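Desk top marks: are white tables a mistake?

Home Working and Small Offices > Furniture and Fittings

sneza_k
Hello all. We've got a white table in the back office and I'm fed up with ring marks. Tea is the worst but even cold cans leave a circle if they sit there over lunch. I've been at it with washing up liquid and a sponge and it comes up mostly clean, but if the sun's on it you can still see ghosts of every mug since March. Is there anything that really shifts them, or do I give in and buy a darker one? The table's a Jeltness, the big one, 2000 mm long, so I'm not keen on replacing it.

endakeane68
Bicarb and a damp cloth. Make a paste, leave it ten minutes, wipe it off, don't scrub. Had the same table in my old place and it did the trick on tea. Never had any bother with cans though, are you sure it isn't the mugs doing all of it?

sneza_k
Pretty sure! We keep a little drinks fridge and they come out dripping in summer. But I'll try the bicarb, thanks Enda.

Igor S
Please don't put bicarb on it. It's a mild abrasive and you'll dull the finish, and once it's dull it holds stains twice as well. I did exactly that to a kitchen worktop and regretted it for 8 years. Warm water, a drop of vinegar, soft cloth, dry it straight after. The drying is the bit people skip.

endakeane68
Vinegar on a table you eat your lunch at, lovely. Mine never went dull and I was doing it every couple of weeks. Depends how hard you press I suppose.

Igor S
Smell's gone in five minutes. I'm only saying try the gentle thing first, you can't un-scratch it.

zdenka_t
Coasters??

sneza_k
I bought coasters. They live in the drawer, looking very smart. There are four of us using that table and I'm the only one who knows which drawer.

sorin.h
We went white on purpose in our place and I'd do it again. Ours is up against a pale grey panelled wall and it makes a poky room feel loads bigger, and you can see a spill the minute it happens so somebody wipes it. Dark tables hide it and then your sleeve finds it. Cans and bottles get plonked straight down, no coasters, and a wipe at the end of the day sorts it out.
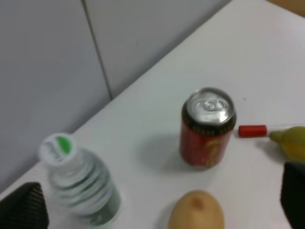 Our table: one fizzy, one water, no coasters.

zdenka_t
Sorin that wall is nice, what's the colour? And that can hasn't even been opened, so it hardly counts as a test!

sorin.h
Ha, fair. Colour was on the panels when we moved in, sorry, no idea. I'd guess any pale grey with a bit of blue in it would get you close.

Igor S
Unopened ones still leave a ring if they're straight from the fridge, that's just condensation. It's the sugary drips down the side that go sticky though. Cold water won't touch those once they've dried on.

endakeane68
There we are, something me and Igor agree on. Warm water for the sticky stuff.

sneza_k
Right, update. Did one end with Igor's vinegar and the other end with Enda's paste (very lightly!). Both came up better than the washing up liquid. The paste end looks a shade whiter, but I can't feel any difference with my hand. One old tea ring in the middle hasn't budged for either of you. Going to put the printer on it.

zdenka_t
Can you tell us in a few months if the paste end goes dull? I've got the same top in the 2 drawer version and I'm not touching it till I know.

sneza_k
Will do.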